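Careers > Operations > Open positions

We use cookies to remember your settings. Accept | Manage preferences

Equipment Planner, Handling Tools
Prenden site, full time
Posted May 19, 2020

Print this page | E-mail this job

Do you like a good spreadsheet as much as a good gripper? We're looking for someone to plan and buy the equipment for our manipulation group, and we'd love it to be a person who wants to pick things up and try them before signing the order!

The group at Prenden works on everyday handling: keys, straps, tags, cups, all the small stuff people have lying on their tables. We use hand-held grippers for a lot of this, and they get heavy use. Pads fray, bushings need replacing, and right now spare parts are ordered whenever somebody notices the drawer is low. You'd be the one to turn that into a proper plan, with a budget behind it.

What you'll do

- Build the equipment budget for next year, ready for review in January
- Take over the parts list (1668 lines at last count, and yes, some are duplicates)
- Work out how long grip pads last on each tool and set reorder points
- Get quotes for the second arm cell at our Bamell building and help us decide whether to buy or lease
- Sit in on trials, so you know what the team is asking for and why

You'll join a team of seven and have a desk right next to the workshop. The Dalero project starts soon and will need its own set of tools, so you'd be in on that from the first quote. It's a great moment to come in.

What we're hoping for

A few years of purchasing or planning work, in any field where parts wear out. You should be able to read a simple drawing and be happy calling a supplier to ask for a better lead time. Robotics experience is welcome but we can teach you that part. If you've run a tool crib, a bike shop or a school lab, please apply.

How to apply

Send a resume and a short note on something you bought for work and were glad you did. Quote reference 574-Shehu. Questions about hours or pay can go to the hiring desk, extension 562.
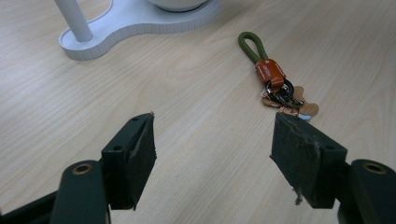 Hand-held gripper with worn pads, and a keychain on the table.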